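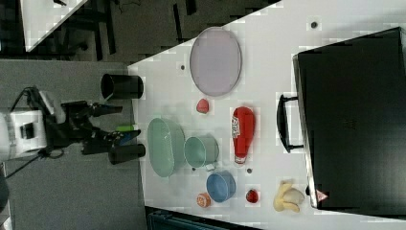

Lists > Tistport Allotments > Growing > Thread 407

Last updated: September 14, 2022

Subject: Re: Garlic planting depth on the lower plots
From: Gualtiero Zanetti

Keabetswe Pretorius wrote:

> I lost a good part of my garlic last winter. The cloves had lifted out
> of the ground by the time I got back to the plot, and the ones that
> stayed in made small bulbs. I planted them with the tips just under the
> surface, which is what the packet said. Plot is on the Hlongwane side,
> near the ditch. Do people there go deeper? Also, is it worth buying new
> seed garlic or can I use what I have left? It is Flondix, if that
> makes a difference.

Keabetswe,

Yes, go deeper. I had a plot on that side for 12 years before I moved up the hill, and the soil there heaves every time it freezes and thaws. I set mine with 3 inches of soil over the tip and then put straw on top once the ground got cold. Shallow planting is fine up by the gate, where it drains.

The ditch is the other half of your problem. If water stands in your bed after rain, make a ridge and plant into that. Mine was a spade's width across and as high as I could get it without the sides slumping. Don't add fresh manure to it. I did one year and got a lot of leaf and a lot of rot.

On the seed question, you can use your own if the bulbs are firm and the skins are clean. Small bulbs are all right to eat but I wouldn't plant the small cloves out of them, you will get small bulbs again. Pick the biggest cloves you have and see how far they go. If any have gone soft or have blue mold at the base, leave the whole bulb out.

I grew Flondix twice. It did well enough but it was late, and it didn't keep past April. I went back to Karkavier after that. The cloves are bigger and there are fewer of them, so you need more bulbs to fill a row. I have 15 bulbs of it set aside that I won't need. You can have them if you want to try the two next to each other.

Spacing I keep at a hand's width in the row, a bit more between rows so the hoe fits. I plant after the first light frost. Others on the list go in earlier and may want to argue with me.

One more thing, don't put it where you had the leeks. You get rust on both, and it stays around.

I'm at the plot most evenings until dark. The bulbs are in the shed, in a paper sack on the left-hand shelf.

Gualtiero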